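Looking after felt and wool table covers

A thick cloth on a work table saves the top from scratches, keeps small parts from rolling off and makes the room quieter. It also collects dust, glue and biscuit crumbs. The tips below are for felt, baize and short-pile covers. Check the maker's label first, as wool and polyester want different treatment.

Choosing and cutting

Buy the cloth larger than you need and let it lie flat overnight before you cut it. Folds will drop out by themselves in most cases. For a table 200 cm long, a piece of 215 cm leaves enough to turn under at each end. Mark the line with tailor's chalk. Ballpoint shows through pale felt and doesn't wash out.

For rounded corners, draw round a saucer or small plate and cut with sharp fabric scissors in one slow pass. Felt doesn't fray, so no hem is needed. A looped or fuzzy cloth does need an edge: iron-on tape on the underside will do.

Keep a notebook at the table and write down the cloth width, the shop and the dye number. I bought my last length from McIntyre and had no record of the shade when I wanted more.

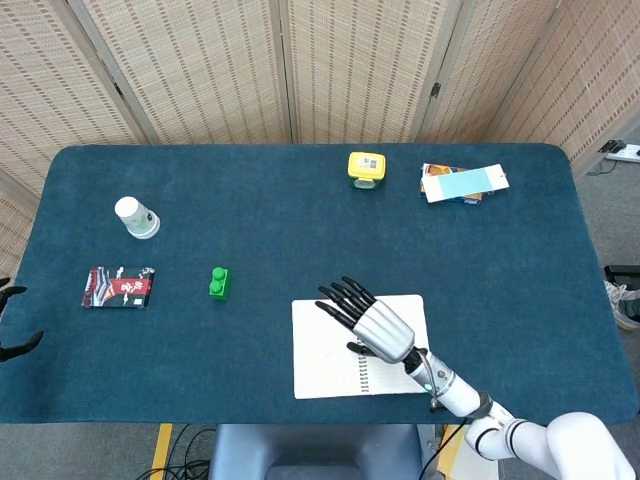 Weekly cleaning

Clear everything off, then go over the cloth with a soft brush, always in the same direction. Follow with the vacuum on its lowest setting and the upholstery head. Don't scrub. Scrubbing lifts the fibres and you get a bald patch where you sit.

For pet hair, use a damp rubber glove and pull towards you.

Spills and marks

Tea or coffee: blot with kitchen paper, then dab with cool water and a drop of washing-up liquid. Blot again.

Candle wax: let it harden, pick off what you can, then put brown paper over the rest and use a warm iron.

PVA glue: leave it to dry and peel it. Anything left softens with a damp cloth held on it for 25 minutes.

Pencil: a clean white eraser, used lightly.

Dents from heavy things: hold a steam iron roughly 2 cm above the cloth, then brush the pile up with your fingers.

Rafail Bakalis wrote in from Gravside to say that he puts white vinegar in the water for wool. One teaspoon to a mug is plenty. Test it on the underside.

Keeping small things together

Pins, beads and screws disappear into pile. Put them in lidded tubs and keep the tubs towards the back, where your sleeve won't catch them. Paper cups are handy for sorting during a job, and they stack away afterwards. Stand them upside down when they're not in use and they stay free of dust.

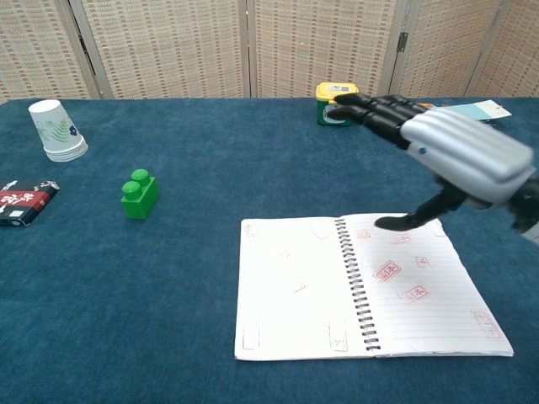

Lidded tub at the back of the table, with paper cups stacked upside down.

Storing the cloth

Roll it round a cardboard tube with the good side out. If it's wool, add cedar balls and check for moths in July. Keep it out of direct sun, as dark blues and greens fade first.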